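Nutska bag-and-desk set, README

Maintained by Nathalie Kennedy. Packing notes by Fengying Jia. Last touched in February, needs another pass.

What's in here

Stills and short notes from packing and unpacking everyday bags at the Grorkirton room. Tote bags, knitwear, school and desk supplies, small boxes. 535 stills total, 72 packing runs. Notes are one text file per run, plain English, written the same day.

Scope is small on purpose. Soft bags and the kind of stuff that ends up in them. No groceries, no liquids, nothing with a battery.

Folders

bags/ - open bags, inside and outside
cubby/ - storage cubby, before and after loading
desk/ - small items on the table
notes/ - run notes, same number as the stills
old/ - ignore, kept for Skukuseck's links

One from bags, one from cubby, one from desk, in that order:

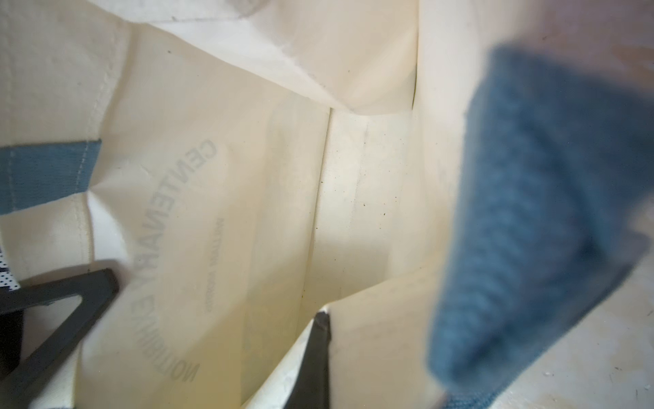
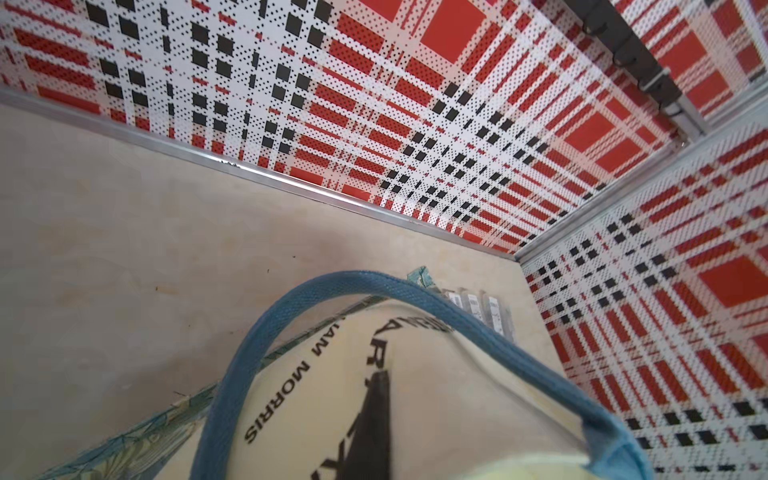
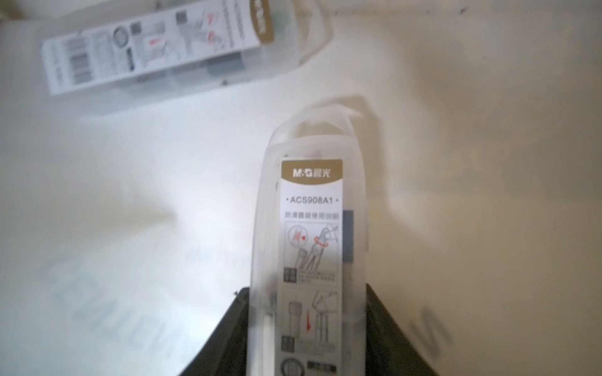
Labels

Each still gets a main item and a surface. Main item is the thing being packed or the bag itself. Surface is one of: table, cubby floor, inside bag, other. Use "other" if you can't decide, don't leave it blank.

Extra tags, all optional:
folded / bunched / flat (cloth only)
open / closed (cases and boxes)
handle up / handle down (bags)
see-through (anything you can read a card or label through)
print reversed (lettering that shows through from the far side of the cloth)

Text on objects: type what you can read and stop there. Don't guess at small print. Chinese text goes in as characters if you're sure of it, otherwise write "Chinese, unread". Same for logos. If it's mirrored, type it the right way round and add the tag.

Colors: everyday words only. Cream, off-white and beige were getting mixed up between the two of us so now cream is for bags, beige is for floors. Yes it's arbitrary. Plaid is plaid, don't list the colors in it.

Packing notes

Handles out of the bag before anything goes in. Fold knitwear in half, then half again, put it in last. Cases go in flat. If a bag slumps, leave it slumped and write that down, please don't fix it and re-shoot.

Known problems

- handle tag was added late, early runs dont have it
- 2 runs have the same number, notes got merged, Fengying is splitting them
- "case" and "box" used for the same thing in a lot of files. Search both.
- some desk stills have the bag label by mistake, fixing as we find them
- Wysocka's copy is behind ours and still uses the old surface names

Splits

None yet. If you make your own, keep all stills from one run on the same side, otherwise near-duplicates end up in both.

Changes

v2: colors cut down, "see-through" added, surface list shortend to four
v1: first upload

Use

Fine for coursework and research. Ask before reposting the whole set. Corrections to Nathalie, with the run number in the subject line or it'll get lost.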